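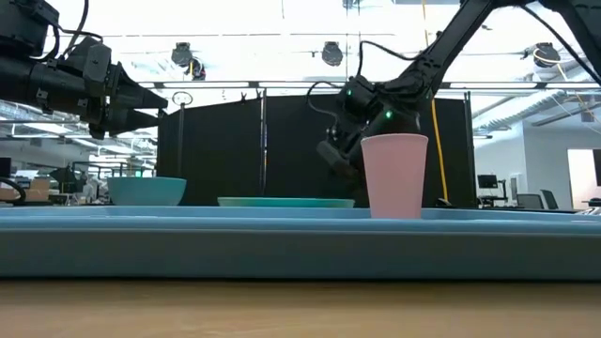 Blue tray, with the teal bowl, green plate and pink cup on it

Moving our team off the old ticket tracker – how much history do you bring along?

slavica_n
Hi everyone, long post, so get a coffee first. I look after the issue tracker for a mid-sized support group and we're finally moving to Midis this August. The old tracker is an on-site install of Gurkley that has been running since before I joined, and it shows. We have 2127 open tickets (yes, open) and 428 custom fields, most of them made by people who have long since left the company. There are three different fields called "Priority" and one called "Priority NEW use this one."

My plan is to bring over only the open tickets plus anything closed in the last year, and leave the rest in a read-only copy. My manager would like everything to come across, "just in case." Has anybody done it either way and lived to regret it? I'd love to hear the messy stories as much as the good ones!

Slavica Nikolovski

tinpanray
Welcome, Slavica! We did everything, all of it, back to the very first ticket, and I would not do it again. The import itself went fine. The trouble came afterward, when search results were full of printer problems from buildings we don't even rent anymore. People stopped trusting search and started asking each other in chat, and then the same questions got answered over and over. It took us most of a winter to archive things in batches.

Go with your plan. A read-only copy is plenty. 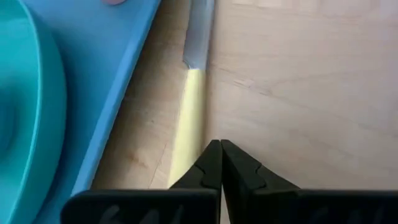 Service Desk Tools Team

hassanpour_s
I'm going to disagree a little with Ray, and I hope he'll forgive me, as he has helped me out on this board more times than I can remember. We left the old history behind and kept a read-only server, just like you're describing. It was lovely for the first few months. Then the operating system under it went out of support, security wanted it switched off, and suddenly we had a week to export everything anyway, with half the attachments pointing at a file share that had been renamed. If you keep a read-only copy, please put a name and an end date on it now, while people still care.

What I'd do is bring the old tickets across into their own separate project, closed, with notifications off and left out of the default search filter. People who need them can find them, and everybody else never sees them.

Saeed

tinpanray
Fair point on the end date, Saeed, and no forgiving needed. I still think a separate project turns into an attic. Who goes through it later? In our place that person was me.

mossy_kettle
Can I ask about the 428 fields? To me that's the scarier number. Midis will happily create every one of them on import if you let it, and then each one shows up in the column picker forever. We exported a list of fields with the date each was last filled in, and anything untouched for two years got pasted into the ticket description as plain text before the move. We ended up with 50 fields and I've had exactly one complaint, from a fellow who wanted his color-coded dropdown back.

slavica_n
Oh, I like the description trick very much, thank you. Did you script it, or is there something ready-made?

mossy_kettle
Scripted, nothing fancy. There's an add-on called Yoon that does field cleanup and some people swear by it, but it wanted admin rights on both sides and our security folks said no. If yours are more relaxed it may save you an evening or two.

hassanpour_s
We tried Yoon on a test copy and it did all right with text and date fields. It mangled the multi-select ones – every value after the first was dropped. That was an older version, so please test it yourself before you take my word for it.

One more thing, Slavica. Check your automation rules before the import, especially anything that emails a customer when a ticket is created. Our rules saw the imported tickets as new, and 215 people got a cheerful note thanking them for contacting us. Some of them wrote back, and very kindly too, asking what they had contacted us about.

slavica_n
Oh no! Rules off first, that's going at the top of my list right now.

So I think I'm landing in between the two of you: open tickets and one year of closed ones in the live projects, and the older ones in a separate closed project that gets reviewed after twelve months, with my manager's name on the review (he doesn't know yet). Fields get Mossy's treatment. I'm doing a trial run with one small queue first, and I'll come back and tell you how it went.

tinpanray
Put the review in his calendar before you tell him. And do the trial with a queue that has lots of attachments, those are what broke for us.

pbl_dana
Jumping in with a question of my own, if that's okay. We're on Ireo and looking at the same move. Does the importer keep the original comment dates, or does it stamp everything with the day of the import?

hassanpour_s
It kept them for us coming from Gurkley, but only with the "preserve timestamps" box ticked, and it's off by default. I can't speak for Ireo. Maybe start a new thread, Dana, so it doesn't get buried in here? I'll keep an eye out for it.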